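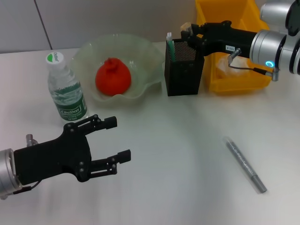
Two black grippers above a white tabletop. The table is among the most common types of furniture.

Main page | Contents | Subjects | Recent changes | Help

Table (furniture)

A table is a piece of furniture with a raised flat surface, called the top, which is supported by legs, by a central column or by a frame. It is used for eating, writing, working, playing games and for keeping things at a convenient height. The word came to English through Old French and goes back to the Latin tabula, meaning a board or a plank.

Parts

The top may be made from one piece or from several boards joined along the edges. Under it there is often an apron, a narrow band which connects the legs and keeps the top from bending. Lower bars between the legs are called stretchers. They make the table stronger, but they also take away room for the feet, so many modern dining tables are built without them.

A top of solid wood becomes wider in damp air and narrower in dry air. For this reason it is usually fixed to the apron with small blocks or metal clips which allow it to move a little. When it is fixed too tightly, the top can split.

History

Small tables of wood and stone were known in ancient Egypt. In Greece and Rome, light tables were carried to the guests, who ate lying on couches. In medieval Europe large households often used a trestle table, that is, loose boards laid on separate supports. After the meal it could be taken apart and put against the wall, and the hall was free for other use.

Heavy tables with fixed legs became more usual in the sixteenth century. The draw-leaf table, whose extra leaves slide out from under the top, belongs to the same period. The gateleg table followed and was popular in smaller houses, as its sides hang down when not needed.

Common types

Dining table -- usually between 70 and 76 cm high. The larger ones can often be made longer with a spare leaf.
Pedestal table -- stands on one central column. It gives free space for the knees, but a wide top needs a heavy base.
Trestle table -- still used at markets and weddings, mostly in folding form.
Nesting tables -- a set in which the smaller tables are stored under the larger.
Workbench -- a strong table for hand or machine work, often with a vice.

Local traditions

In the town of Brastton, long trestle tables are put out along the main street every March for a shared meal. The local historian Hadiza Olaniyan has described the custom in her booklet on the town's feasts. According to her, the first meal had 58 guests, and in good years the row is now up to 196 metres long. Each family brings its own cloth, and it is considered impolite to leave a gap between two cloths.

The furniture maker Yung-ching Poon, who worked in Brastton for many years, made a folding trestle for this meal with a pin of ash wood in place of a metal hinge. Two of the early pieces are kept in the town museum.

Care

Wooden tops finished with oil should be wiped with a damp cloth and oiled again when the surface looks dull. Hot dishes leave pale rings on many varnished and waxed tops. White painted or coated tops show stains of tea and ink easily, and rough cleaning powder can scratch them -- a mild soap is normally enough.

Related articles

Bench (furniture)
Chair
Desk
Gateleg table
Tablecloth
Trestle
Workbench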